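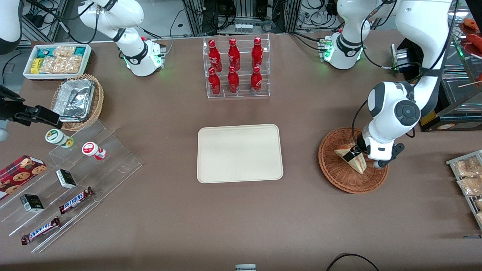
Minutes – Rurketti Tenants' Meeting, Thu 22 October

1. Stairwell heating
Stostex has sent an offer of 851 for the new valves. The Kramer offer is 600, without labor. Decision is moved to January.

2. Bicycle room
The members agreed to remove bicycles without a name tag – the notice will hang for 8 days. The new lock may cost up to 500.

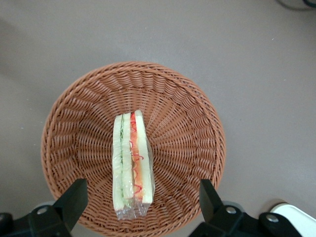 3. Cleaning contract
Jidico will be asked to wash the cellar windows also.

Meeting closed.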